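Club Handbook > Hand-Held Grippers > Set-Up and First Runs

Posted Jul 7, 2021 by Annatjie Swanepoel

Section 4. Getting the table and the grippers ready

Welcome back, everybody, and a special hello to those of you who joined us at the Hundley open evening and have only ever seen the grippers hanging on their hooks. This section takes you from an empty station to your first proper recordings for the Ketau challenge. Please read it all the way through once before you plug anything in. I know that's a lot to ask when the equipment is right there, but it does save us all a good deal of untangling.

You will work in pairs, one person at the table and one at the laptop. Swap whenever you like, as long as you tell the laptop which of you is holding the grippers.

4.1 Before you start

1. Sign the station book and write down which station you've taken. The number is on the floor next to the table.

2. Take both grippers down by the handles. Please don't carry them by the metal plate on top, even though it looks as if it was made for that. The plate is a mounting surface, and if it gets bent we have to do the whole alignment again (Helmut Harms did the last one and it took him most of an evening).

3. Run the left cable down the left side of the table and the right cable down the right side. If they cross in the middle, stop and sort them out now - they will only get worse.

4. Plug in the left gripper first and wait for the Kenemus logger to show it by name. Then plug in the right one. If you plug them in together the logger sometimes mixes them up, and you'll have a whole set of files with the hands the wrong way around.

5. Open and close each gripper slowly, all the way, 2 times. The number on the laptop should go from 0 when fully closed up to 1000 when fully open. A gripper that stops short of either end needs to be zeroed, and the steps for that are in Section 3.

Note: Long sleeves should be pushed up above the wrist. Loose cuffs find their way into the linkage with no trouble at all.

4.2 Two-handed practice

6. Start with something soft. Rope or cable is good for this, and the desk lamp is a nice steady thing to work near. Hold one gripper up by the pole and bring the other one in low to the rope.

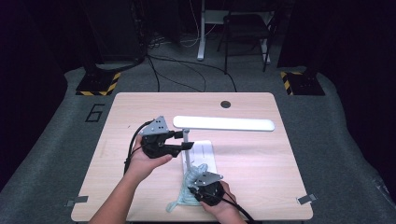

Keep your elbows loose and let your forearms come in from the sides. New members nearly always squeeze too hard in the first few minutes, and by the end of the evening their hands ache, so try to close the jaws only as far as you need to keep hold. If you feel yourself gripping the handle for dear life, put everything down and have a stretch.

7. Press record, do the task once at an easy pace, and press stop. One task, one file. We would much rather have a short clean run than a long one with a chat in the middle of it (I have heard some very good chats this way, but they don't help the Molefe team sort the files).

8. If you drop something, carry on and pick it up again with the grippers. Don't reach in with your fingers. Recoveries are useful to us, so please keep those files and type the word "drop" in the comment box.

CAUTION: Keep your fingers away from the linkage arms while the jaws are moving. They overlap as they close and can give you a nasty pinch.

4.3 Gripping something tall and stiff

9. Now try a hard, flat-sided upright. Bring the gripper in square, so that the two pads meet opposite faces at the same height, and close until both are touching. Look closely at the pads while you're there. A bit of wear at the edges or a loose thread is fine, but tell one of us if a pad has started to lift away from the finger.
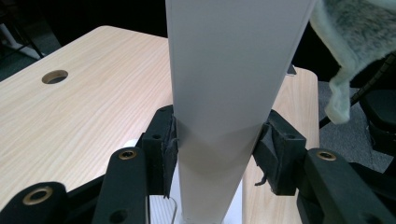
4.4 Finishing up

10. Check your file count. A pair usually gets through roughly 200 short runs over a term, so there is no need to rush to get them all in one night.

11. Copy your files to the club drive, close the logger, and only then unplug the grippers, right one first.

12. Coil the cables loosely and hang the grippers back up with the jaws open. Jaws left closed will flatten the pads over the August break.

Questions about this section: ask Annatjie or Helmut at any club session

Back to top | Contact the club | © Hundley Robotics Club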